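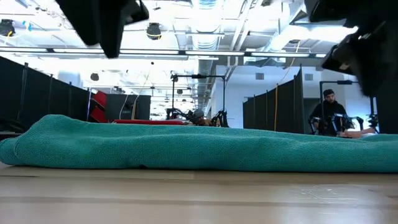
Folding towels well starts with a clear, flat surface at hip height and enough room to lay the largest towel out once. A bed will do, but it's soft and you end up chasing the corners. A kitchen table or a laundry bench is better. Terry cloth is thick, and a teal-green towel like this one, folded and lying flat on a pale table, will still show a few shallow wrinkles along the top no matter how careful you were. That's fine. What matters for the shelf is that one end makes a rounded, rolled edge, so that a stack looks even from the front and you can pull one out without dragging its neighbours along.

I've used the method below for the linen cupboard at Rebane, a small guesthouse where I do the laundry with Deolinda Matos. It suits bath towels and hand towels. Face washers and kitchen cloths get a shorter version further down.

Before you fold

Make sure the towels are dry all the way through. The hem and the woven band near each end hold moisture longest, so pinch those and not the middle. If they feel cool, put the towel back on the line or in the dryer for another 14 minutes. A damp hem inside a folded stack will smell musty within days.

Shake each towel hard, twice, holding it by the short end. This lifts the loops and gets rid of most of the creases. Don't iron terry. It flattens the pile and the towel stops drying properly.

Sort by size first and colour second. If you fold as you pull from the basket you'll have three half-stacks on the go and run out of table.

Measure your shelf

Our shelves are 27 cm deep, which is narrow for a bath towel. Measure yours before you decide how many folds you need. The folded towel should sit a finger's width back from the front of the shelf. If it hangs over, the door will catch it and you'll be refolding the top two every week.

Folding a bath towel

1. Lay the towel flat with the long side facing you. Smooth it from the centre out with the flats of your hands. Turn any care label to the underside.

2. Check the hems. If a hem has curled under, straighten it now, as it makes a lump later.

3. Take the two corners on your left and bring them across to meet the two on your right. The towel is now half its length. Line up the hems first and let the sides follow. Towels shrink unevenly, and an old one may be a little longer down one side than the other. Split the difference.

4. Fold in half again the same way, left to right. Smooth it down.

5. Turn it so the folded edge faces away from you. Bring the near edge a third of the way up, then fold the far third down over it. All the loose edges should now be tucked inside.

6. Run your forearm across the top once to push the air out. Don't press hard.

Step 3 is where most people go wrong. They grab the towel somewhere near the corner, the hem slips, and everything after that is slightly crooked. Take hold of the hem itself. It's firmer than the pile and it won't stretch while you carry it over.
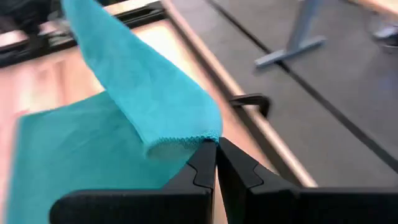

The hem gripped at one end, with the rest of the flap hanging in soft creases.

If the hem droops between your hands as you bring it across, pull it gently taut before you set it down. Set the hem down first, then lower the rest behind it. Dropping the whole lot at once traps air and leaves a bubble in the middle that has to be smoothed out toward the fold.

Hand towels

Same method, but skip step 4. Fold in half once, then in thirds. On a deeper shelf you can leave them in half and fold once more, but thirds stack better.

Face washers and small cloths

Small square cloths don't need thirds. Spread the cloth out square to the edge of the bench and smooth it from the middle. If it has been stored folded there will often be a faint line across the centre. Use that line. A cloth will fold where it has been folded before, and fighting it gives you two creases where you only wanted one.

Take both near corners, one in each hand, and pin them for a moment while you check the far edge is straight.

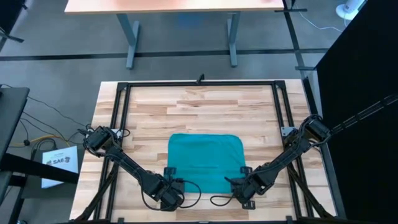 Then bring the near edge up to meet the far edge and lay it down in one movement, both hands travelling at the same speed. If one hand gets ahead, the cloth twists and the corners won't meet. Turn it a quarter turn and fold in half again. You should have a small square with two folded sides and two open ones. Stack them with a folded side to the front.

Corners on well-washed cloths go soft and round, so don't spend time trying to make them sharp. Match up the edges and ignore the corners.

Stacking

Put every towel down with the fold facing out. We keep stacks to eight bath towels or twelve hand towels - any higher and they lean. Put clean towels at the bottom of the stack and take from the top, so they all get the same wear. It's a nuisance to lift the stack each time, but the same few towels won't end up threadbare while the rest look new.

Keep a bit of space between stacks. Linen packed hard against the cupboard wall picks up whatever the wall is doing, and in an older building that's usually damp.

Common problems

The towel won't lie flat. It's probably dried stiff on the line. Ten minutes in a warm dryer, or a good hard shake, will loosen it.

The stack leans to one side. The thick edges are all on the same side. Turn every second towel around, keeping a fold to the front.

The thirds come out uneven. Fold the first third a little short. The outer layer has to go around the inner ones, and thick terry uses up more than you'd expect.

The towels are too bulky for the shelf. Fold in half lengthwise, fold that in half again, and roll from one end. Rolled towels go on the shelf end-on with the loose edge underneath. Deolinda prefers them this way for the bathrooms, and I do the cupboard flat.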